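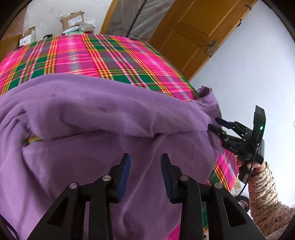 Grollitz Hand Gripper - student pair

12/05/2019 - by Ukdale Robotics Club

Two hand grippers, sold as a pair. Made for our home tasks project and now open to other school clubs. You hold one in each hand and do the chore the way the robot would have to do it. Blankets first. Big fleece ones are harder than you think, the fold slides off if your pulling with one side only.

Price: $148 the pair, club rate. Schools outside the Barredo league, please write first.

What you get
- 2 grippers, black, two fingers each
- blue ribbed rubber pads, already on
- camera module and cable
- spare pivot screws in a bag (don't lose the bag)
- task cards, 7 of them, bedroom set

Assembled, apart from the camera. Check the silver screws on the linkage before every session - snug, not tight. Too tight and the fingers stick half open. Had that at the Barredo meet, lost a whole round to it.

Pads come off for cleaning. Lint gets in the ribs, fleece is the worst. Old toothbrush works.

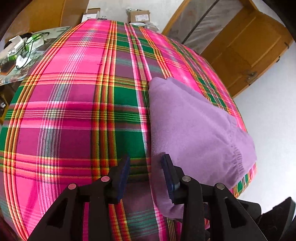
Fingers open at the edge of a folded piece, plaid cover underneath.

Using it for class

Sessions are 90 minutes with us, including setup. Start with the fingers open, come in low, close on the edge. Thin cloth on top of patterned cloth is a good second task, students grab both layers at first and have to let go and try agian. Leave the room as it is - boxes, cables, stuff on the side table. A tidied room makes poor practice for the software team later.

Our target for the spring term is 300 recordings across all the cards. Label them the same day. Please.
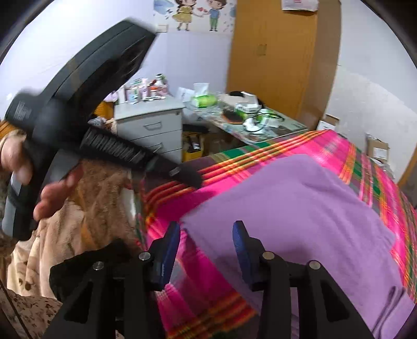 Ukdale Robotics Club

Card 7 is the hair dryer one. Comb attachment, fluffy hair, both hands busy. Keep the grippers well back from the hair and don't try to take the dryer with them, the card is watch and record only. Folding tasks go before it or after it, same bed is fine.

Not included: laptop, charger, storage box. Fits a normal backpack if you wrap the fingers in a towel. Returns only if the linkage hasn't been taken apart.

Ships in May. Second batch depends on how many clubs sign up, so order early if you want a pair before the Wudance round.

Related items
Grollitz replacement pads, blue
Grollitz pivot screw bag
Task cards, kitchen set
Wudance entry pack
Ukdale bench clamp, used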